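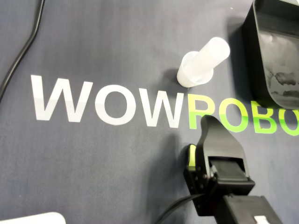

5.3 Failure cases: gripper overload during cup placement

Most of the failed episodes in our tests were ordinary misses, where the gripper closed beside the cup or let go of it too early. Those are covered in Section 5.2. This section deals with a smaller group of 14 episodes in which the gripper servo went into overload protection and stopped answering commands. We treat them separately because the policy kept sending targets to a joint that no longer moved, and the rest of the arm carried on as if nothing had happened.

Figure 4. The tabletop workspace with the small white cup, seen from the gripper (first view) and from a fixed position facing the arm (second view).

The fault followed the same course each time. The jaw closed on the cup at an angle and met the rim before the commanded position was reached. The controller held the target, the load reading climbed, and the servo cut its own torque after 300 control steps or fewer. The Stirero driver reports this as a status flag on the next read. Our control loop read position and velocity only, so the flag was never passed on. In the logs the gripper position simply goes flat.

With torque off, the jaw could be pushed open by hand, and a cup that had been lifted usually dropped within a few seconds. In three episodes the arm then moved down to the place position and pressed the jaw into the mat.

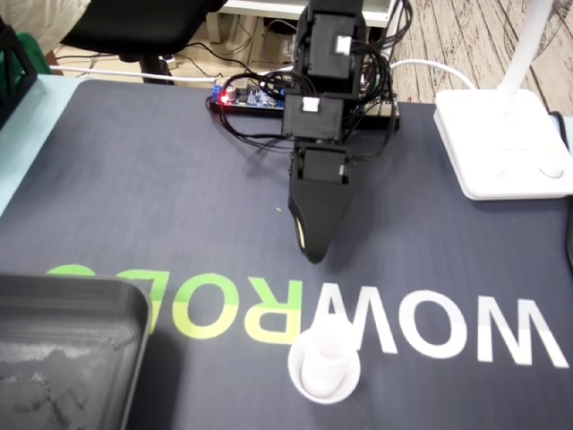

We first suspected the power supply. A sagging supply can also make a servo drop out, and the first two faults came late in long sessions. We logged the bus voltage over the next 171 episodes and found no dip before any of the faults recorded in that period. Swapping the gripper servo for a new one of the same type did not remove the fault either. The load readings, on the other hand, were high before every shutdown.

The cause was in the training data. During teleoperation the operators squeezed the leader handle fully shut, well past the point where the cup was held. The Lavunton recorder stores the commanded position and not the measured one, so the policy learned a closing target that the jaw could never reach with a cup in it. A clean grasp survived this because the cup wall gave slightly. A tilted grasp on the stiffer rim did not.

We made two changes. The closing target is now limited to a fixed offset past the measured position, following the scheme of Dovhaniuk. The control loop also reads the status flag every cycle and stops all joints when it is set. We then ran 2,000 grasp cycles on the bench at Conbridge without an overload shutdown. The stop was tested separately by blocking the jaw, and it triggered each time.

The limit has a cost. Grip force is lower, and some tilted cups now slip out during the lift. We count these as ordinary misses in Table 3.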